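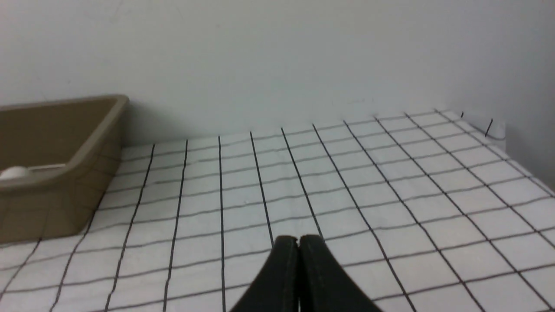
Unit 6. Hand-eye calibration and grid-based pose checks

Reading before lab: sections 6.1 to 6.3. Section 6.4 is needed only for the report. Instructor: Ayanda Ngcobo. Lab software: Itsuki Kuroda.

6.1 Frames and notation

Four frames are used. B is the robot base, G the gripper, C the wrist camera, and W the work surface. T_XY is the homogeneous transform that takes coordinates in Y to coordinates in X. The arm reports T_BG at every control tick. The camera is rigidly attached, so T_GC is constant and is the quantity to be found.

For two stations i and j with W fixed, T_BG(i) T_GC T_CW(i) = T_BG(j) T_GC T_CW(j). Rearranged, this is the usual AX = XB with X = T_GC. Two station changes with non-parallel rotation axes are the minimum. The lab uses 27 stations.

6.2 Detecting the grid

A printed square grid has no unique origin. Unless a tag or other marker is added, the detector can be off by any whole number of squares, and by a quarter turn. The Fistis package resolves this by predicting T_CW from the previous station and choosing the nearest match. It follows that the first station must be initialized by hand.

Lines running away from a tilted camera converge to a vanishing point. With known intrinsics, that point gives the line direction in C directly. The crosswise family is compressed toward the far edge, and its spacing there is poorly resolved. Weight intersections by local square size in pixels, or drop the far rows.

The planar model assumes a flat sheet. On a sheet with ripples the crosswise lines become wavy and may break up under thresholding, while the lengthwise lines can remain crisp. Do not fit a lens distortion term to remove this effect. Distortion is fixed in image coordinates; a ripple is fixed in W and moves through the image as the arm moves. Comparing residuals between stations separates the two.

6.3 Masking

The fingers stay in view of a wrist camera and hide part of the grid. Closed fingers have a repeatable silhouette, so one static mask is enough for the calibration run. If the fingers open, the mask must be indexed by finger width. The seam between closed fingers is a strong near-vertical edge and is easily accepted as a grid line when a real line runs toward it. Dilate the mask before running the line detector.

Trays and parts are masked by rejecting any intersection that lacks four supporting edges. A tray rim is straight and will otherwise pass the length test.

6.4 Solving and reporting

Solve rotation first, then translation by linear least squares, then refine both by minimizing reprojection error with a Huber loss. Kuroda's script stops after 63 iterations whether or not it has converged, so check the exit flag.

Report the following:
Final X as a translation and a unit quaternion
Median and maximum residual per station, in pixels
Number of intersections kept, out of 648 candidates
Any station rejected, with the criterion used

Exercise 6a. Show that a pure translation between stations gives no information about the translation part of X.

Exercise 6b. Repeat the solve with the finger mask disabled. State which component of X changes most.

Results go in the Ponby folder before Unit 7.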